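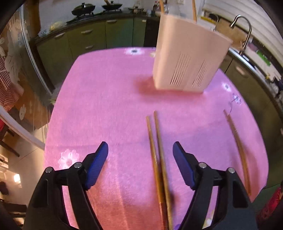
Stovska Two-Finger Hand Tool, ribbed pads

The Stovska is a two-finger gripper you carry by hand. Squeeze, the fingers close, and a small thing that used to be in a holder is now in the air. People who have done it all day report that the novelty lasts until morning tea.

We built it for workplaces getting ready to hand the fiddly jobs to a machine: sorting utensils, setting places, putting chopsticks back where they live. Someone has to do the job with the tool first, and that someone is usually the person who was already doing it, and who has opinions.
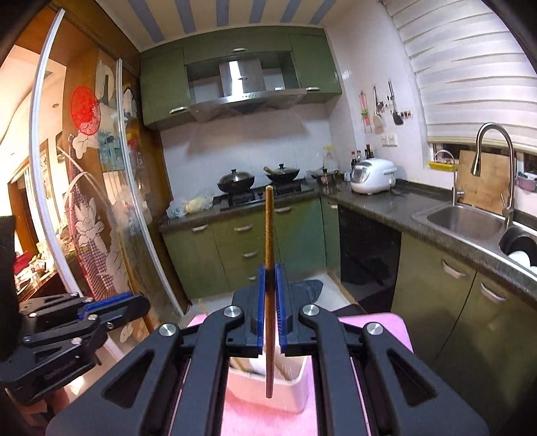

Thin round stock is the hard part. The ribbed pads are there for it, and they swap out with 2 screws when they wear. Drokstead Catering went through 27 pairs by October and sent us a photo of the bin.

Nadja Hubmann runs the back kitchen at their Drundside site. Her crew's roster changed more than their hours did - less time at the sorting bench, more time showing a gripper how it's done, and a new line on the pay slip that took payroll over 2000 words of email to agree on. "I have been promoted to teaching cutlery," she says.

Supplied as a single or a left and right pair. Pads are blue. We've been asked for other colours and the answer is still blue.

Spare pads, pivot pins and the Tabrizi carry case are sold separately. Part no. 126. Page updated 18 January 2024.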